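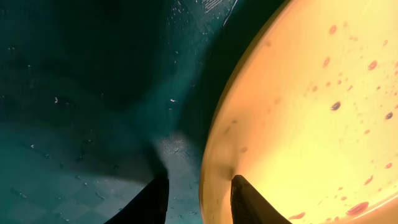

Gripper view: yellow disc with reddish drops, green surface to the left.

Open Day at the Nedum Workshop
Saturday, August 16, 2025

Nedum opened its kitchen robotics workshop to the public for the afternoon. The program had two demonstrations of dish handling, a talk on cleaning and a tour of the parts room. Entry was free, and 300 places had been set aside for people who signed up online.

The picture on this page comes from the small camera mounted by the gripper. It was taken very close up. Both dark fingertips are in view at the bottom, with a wide gap between them, and one of them overlaps the disc near its rim. The larger drops are easy to make out against the yellow. Finer dots are sprinkled between them, more of them toward the right.

Demonstrations
Séverine Riviere ran the sessions at the main bench and Fabrice Deschamps answered questions from visitors. Most people asked about speed and breakage. Fabrice explained that the team sets the speed low on open days so that visitors can follow each move. Several children wanted to know if the arm could load a dishwasher at home. It has not been tried outside the workshop.

Talk
Josiane Masson spoke for 20 minutes on why bright, shiny surfaces are hard for a camera to read. Glare on a basin can hide an edge, and a colored surface can look quite different from one side to the other. She took questions afterward and stayed until closing. Her slides are available at the front desk on request.

Parts room
Noémie Besnard led the tours in groups of 12. Visitors could handle old gripper fingers and compare the tip shapes. The Purkodine bench was closed for the day and will be part of the next visit.

Practical notes
The next open day is planned for December. Sign-up will be on this page, and school groups should write to Eugénie Besson first. Parking is behind the Chauvin building, with 100 spaces. The side entrance has a ramp. Please leave large bags in the lobby.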